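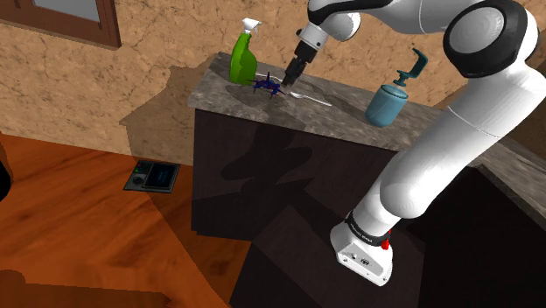
## Ticket 354: Deleted campaign post still showing on the public statements page

**Opened by:** Citlali Varela, press office, Arellano for Council
**Assigned to:** Przemysław Rutkowska
**Site:** campaign site (Sostulville, Ward 9), hosted on Bromora
**Priority:** High
**Status:** Closed, one follow-up open

### Report

We took down a post on the dispensary zoning vote at 8:40 a.m. The post said Councilman Ledesma had voted for the zoning change. He was absent for that vote. Rocío asked for it to be removed and a correction put up in its place.

The post is gone from the social account. It is still on our own website under Statements, and it still comes up in the site search. A reporter from the Trujillo paper has already sent us a link to it and asked if we stand by it. Please remove it from the site and tell me why it didn't go away by itself.

### Log

**9:05 a.m. - PR**
Confirmed. The Statements page shows the post with its original text. The correction is not on the page at all. Took a copy of the page for the records folder before touching anything, as the campaign's counsel asked last time.

**9:20 a.m. - PR**
The Statements page is filled by the Cevex feed plugin, which pulls from the social account and saves each post as a page on our side. Checked the plugin settings. "Import new posts" is on. "Remove posts deleted at source" is off. That explains why the old post stayed.

**9:35 a.m. - PR**
Doesn't explain the missing correction. Import log shows the last good run at 6:00 a.m., then three failures in a row with "token expired." Asked Citlali if anyone changed the account password.

**9:50 a.m. - CV**
Yes, I changed it this morning when we took the post down. Two former interns still had it.

**10:10 a.m. - PR**
OK. Reconnected the plugin with the new login. Ran the import by hand. The correction came through and is now at the top of Statements. Unpublished the old post by hand and cleared the page cache.

**10:25 a.m. - CV**
It's gone for me on my laptop but Rocío can still open the direct link on her phone. Same link the reporter has.

**10:40 a.m. - PR**
Direct link was cached separately. Cleared it. The old address now forwards to the correction. Asked Rocío Sandoval in the field office to try it too, on a phone that had never opened the page. She got the correction.

**11:15 a.m. - PR**
Site search still listed the old headline. Rebuilt the search index, 126 entries, no errors. Headline no longer listed.

**11:30 a.m. - CV**
Works here. I've written back to the reporter with the correction link. Mr. Ledesma's office has been told as well.
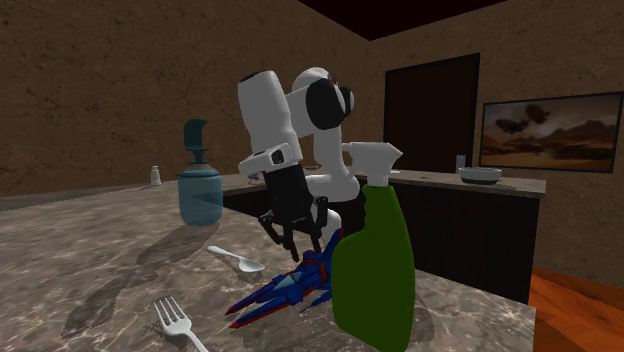
*Robot arm and two-finger gripper over a marbled countertop (computer rendering).*

### Cause

1. The plugin was not set to remove posts deleted at source.
2. The password change ended the plugin's access, so the correction was not imported.
3. The direct link was cached apart from the Statements page.

### Changes made

- "Remove posts deleted at source" turned on. Deleted posts go to a private archive on the site, so there is still a record.
- Import failures now send an email to the press office and to me.
- Note added to the press office checklist: after any password change, reconnect Cevex and run one import by hand.

### Still open

Outside search engines may show the old headline for a while. Removal request sent at 11:45 a.m. Citlali will check and reply on this ticket if it is still listed when the January mailing goes out.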